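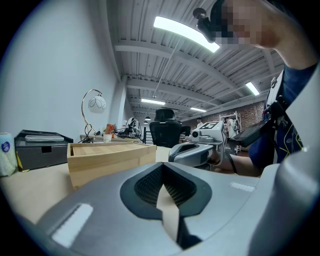
I've been building a pair of hand-held grippers since the start of January, partly on my kitchen table and partly on a bench at Skellgate, and I've made enough silly mistakes by now to fill a page. So, in no order at all, these are the things I'd pass on to anyone having a go.

**Weigh it in your hand early.** I had the whole body drawn up before I'd held anything like it for more than a minute. Tape a bag of rice to a bit of broom handle and walk about with it while the kettle boils. Your wrist will tell you plenty! I took the handle back to the drawing stage twice after that.

**Print the small bits first.** My first full-size shell took 12 hours and the screw holes were too tight. Now I print a little slab with one hole, one slot and one corner on it, and try the real screw in it before I commit to anything bigger.

**Screws into plastic.** Turn the screw backwards until you feel it drop into the old thread, then tighten. Works on flat-pack furniture and toy battery covers too. And stop when it's snug - I've cracked more corners than I'd like to admit.

**Finger strips wear out, so make spares.** Cut 4 at once from the same sheet, mark which way up they go with a soft pencil, and keep them flat in an envelope. Mine curled up horribly in a warm drawer.

**Markers need to be flat.** If you're using the square black-and-white sort, print them on matt paper and stick them down from the middle outwards with a bank card. Shiny tape over the top is a bad idea (I tried it, and every ceiling light turned up in it).

**Tie your cables somewhere that doesn't move.** Su-bin Um showed me this one. Leave a loop the size of an egg cup at each joint, then fix the cable on both sides of it. Hook-and-loop ties beat plastic ones while you're still changing your mind.

**Straps.** If you wear any of your kit on a harness, put it on over the clothes you'll be working in and set it before you hang the heavy things off it. Tuck the loose ends away with a rubber band. I caught one in a drawer.

**Wiping down.** Barely damp cloth, drop of washing-up liquid, then kitchen roll. Keep anything strong away from printed parts until you've tried it on a scrap. Lenses get a clean glasses cloth and nothing else.

I've spent around 40 pounds on filament so far, a good half of it on parts now living in the scrap tub. Sang-wook Ham wants the scraps for cable clips, so I'm sorting them by colour tonight.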